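Metton Handling Practice Group
Minutes of the meeting held June 5, 2026
Drinley Room, second floor

Present: Zinash Habte (chair), Begoña Gallardo (minutes), site leads for Pritham and Ibarra
Apologies: Metton training desk

1. Minutes of the last meeting
Accepted with one correction. Under item 4, "finger pads" should read "finger pads and mounting screws."

2. Revision of the hand-held gripper rules
Z. Habte went through draft 9. The January draft had 11 rules for two-handed work and several of them repeated each other. The group agreed to merge the two rules on starting position. The new wording is: "Begin with both grippers open and clear of the item. Do not touch the item until recording has started."

Pritham asked whether the rule on loose sleeves also covers bracelets. It does. The word "jewelry" will be added.

3. Soft items
Long discussion. The Ibarra lead said that operators fold jackets and blankets differently from one site to the next, and reviewers can't tell what counts as finished. Agreed:
- Each task card will state the end condition in one sentence.
- Thick or quilted clothing gets its own card, separate from towels and sheets.
- If an item slips, pick it up again and carry on. Do not restart the recording.

Pritham wanted a time limit per item. No agreement. Left open for the next meeting.

4. Review figures
Of 1,075 recordings checked against draft 9, 717 passed with no remarks. The most common remark was a missing end condition, followed by a gripper starting in contact with the item. B. Gallardo will split the remarks by site.

5. Working in rooms used for other business
Some sites work in treatment rooms and shops. The rule now says to leave the owner's equipment where it is, keep cables off the work surface, and get written permission before the first session. Signs and posters may stay up unless the owner asks otherwise. The Ibarra lead will send the permission form in both languages.
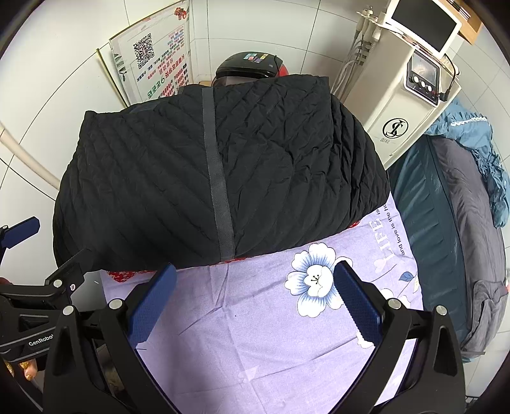

Item 5: Jacket on a treatment bed, gripper open.

6. Pad cleaning
Wipe pads at the start of each session and after any contact with creams or oils. Pritham to order more wipes.

Actions
Z. Habte: issue draft 10 with the changes under items 2, 3 and 5.
B. Gallardo: remarks by site.
Ibarra: permission form.
Pritham: wipes, and a written proposal on the time limit.

Next meeting to be set by email.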